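Kemik (game)

Kemik is a tabletop game for 2 players, played mainly in the town of Besville and, with less conviction, in neighbouring Irwood. It is won by the first side to reach 111 points, a total for which both towns claim the credit and neither offers a reason.

Play

Players take turns sliding small counters, called leis, towards a chalk line. A lei resting on the line scores double. A lei that crosses it belongs to the opponent, who is expected to look sorry. Games last 90 minutes on average, much of it spent bending down to look at the line.

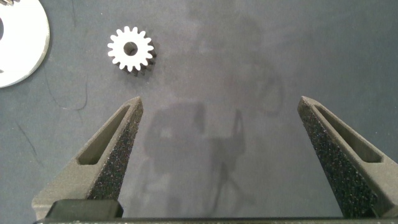
Irwood rules allow a player to blow on a lei once per game. Besville rules forbid this, and also forbid discussing it.

Championship

The two towns meet each December. Besville holds the cup - a jug, strictly speaking - and has declined several requests to have it measured.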